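Last updated 2nd November

Come make a bed with us: Natlow open day, people wanted!

Hi, I'm Carola Seidel, and I run the visitor side of things at Natlow. We teach robots to do housework, mostly bedrooms at the moment, and we're opening the doors for a day so people can come in, watch, ask rude questions and have a go themselves. I need 20 participants for the hands-on sessions, and I'd love it if you were one of them.

You don't need to know a thing about robots. I'd honestly prefer a mix: somebody who has cleaned hotel rooms for years, somebody who hasn't pulled a sheet straight since college, a couple of students, a grandparent or two. If you fold your duvet in some odd way that drives your family nuts, write and tell me about it (I read every one of these and I enjoy them far too much). 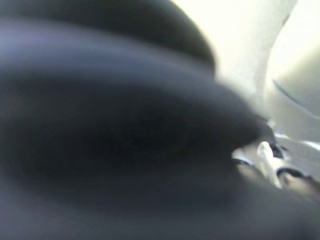 The day comes in 3 parts. First there's a demonstration, where you stand behind the line with a coffee and our operators take the robot through some bedding work. Sheets are hard! A box stays the same shape when you pick it up, but grab a sheet by one corner and the whole thing changes on you. Expect pauses and second tries. We run it at normal working speed with no music and no big speech.

After that you get your own turn. We'll pair you up with an operator, you'll make a bed by hand the way you do at home, and then you'll talk them through it while they try to copy you with the robot. This is my favorite bit. People find out they have very strong feelings about corners. 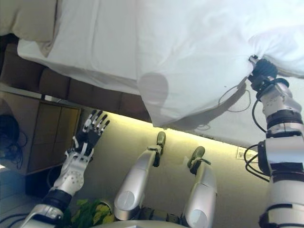

The last part is a sit-down chat, with sandwiches, where we ask what you noticed and what you'd never want a machine to touch in your own bedroom. Be as blunt as you like. In September a retired nurse told us we had the order of the whole job backward, and we changed it the following week.

Now the practical stuff. You need to be 18 or over and okay with standing for a while. Wear flat, closed shoes, tie back long hair, and leave scarves and dangly jewelry at home. There are steps at the front of the Pearce Building, but the side door is level, so tell me if you'd like to come in that way. Parking is free behind Bruline, the tile store next door.

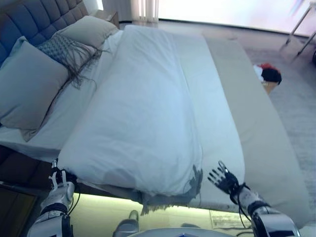

We pay $13 an hour for the hands-on part and the chat, plus your bus fare if you bring the ticket. The demonstration on its own is free to watch, and friends are welcome to come along just for that. Our partners at Erkeo will be there too, taking written notes during the chat. They won't write down your name.

To put yourself forward, send me a few lines with your name, a phone number, and how you make your bed in the morning (or why you don't!). No résumé, please. I'll write back to everyone, and if you get a place I'll send you the start time and directions to the side door.
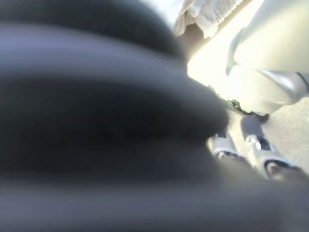 One more thing, and then I'll let you go. If you've got a quilt or a blanket at home that's a real pain to handle, bring it! The heavier and floppier the better, as long as it's clean and you don't mind other people tugging on it. Put a name tag on it so it goes home with the right person.

Hope to see you there,
Carola

387 shares | 13 comments

Contact: Carola Seidel, Visitor Days | © Natlow | Back to top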